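Home | Readme | Data | Changes | Contact

Last updated: February 24, 2026

# Suneck Cut Content Index

Hi! I'm Marlene Miranda and this is my catalog of everything left behind in the files of Suneck, the little puzzle-platformer that ate most of my free time when it came out and has never really given it back. If you landed here from the Jisaretti board, welcome, you probably know half of this already. If you didn't, the short version is that the shipped game still carries a huge pile of unused sprites, room layouts, sound cues and dialogue, and I've been pulling it out and writing it down.

The current index has 2,203 entries. Most of them are boring (so many blank tiles!) but a few are wonderful, and there's a whole missing chapter set in a place called Inthanon that I could talk about all day.

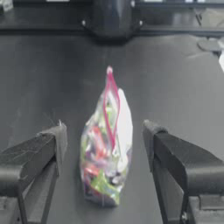 Entries are sorted by where they were found in the game's archive, and I kept that order on purpose even though it makes browsing a bit of a chore. The archive itself isn't tidy. Sprites from the snow levels sit next to menu sounds, and one folder has enemy parts, fonts and a half-drawn fishing rod all thrown in together. I spent most of October in folder 20 and I still find things in there that I mislabeled the first time.

## What's in the table

It's one plain CSV, `index.csv`, with these columns:

- `id`: my own number, never reused
- `source`: the folder and file it came from
- `kind`: sprite, room, sound, text or unknown
- `status`: unused, partly used, or unsure
- `chapter`: my best guess, blank if I have none
- `notes`: me rambling

Please read `notes` before quoting an entry anywhere. I've seen people post a room from the index as a "deleted ending" when my note says, right there, that it's a test room with the exit wired up wrong. The word "unsure" is doing real work in this file.

## How I decide something is cut

I run the game with a logger that Aurel Zamfir wrote, which prints a line every time an asset gets loaded. Then I play. A lot. If I've finished both routes and all the bonus rooms and a file still hasn't shown up in the log, it goes in as unused. If it only shows up in a menu or for a single blink, it's partly used.

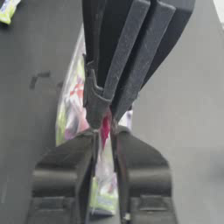
The weak spot is anything tied to rare conditions. Entry 99 sat in the table as unused for ages, and then Aurel got it to load by dying in the same pit over and over with the sound turned off. I have no idea why the game does that! I moved it to partly used and left the old note in, so you can see how wrong I was.

## The Inthanon stuff

Filter on `chapter = inthanon` and you'll get all of it. There are room layouts with no art, art with no rooms, and a pretty complete set of dialogue for a ferry captain who never appears in the finished game. Her lines mention a town called Ridbridge, and the Ridbridge we got in the final version has a dock with no boat. I think she was supposed to be standing there. That's a guess, and it's marked as one.

I haven't matched the music yet. There are 2 tracks that might belong to the chapter, but the file names are just numbers and the mood could fit almost anything.

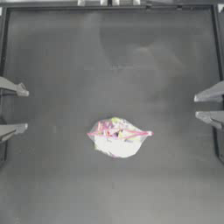 ## Known problems

- Text entries pulled from the first patch have broken accent marks. I'll fix them when I can stand to.
- Some sounds are listed twice, once for each quality setting.
- The console version isn't covered at all. I don't own it.

## Using this

The table is mine and you can copy it, chop it up or build a wiki on it, just say where you got it. The game's own art and audio aren't in this repo and won't be, so please don't ask me for them. You'll need your own copy of Suneck and Aurel's logger to check my work, and I'd love it if you did. Corrections can go in the issues page with the `id` in the title.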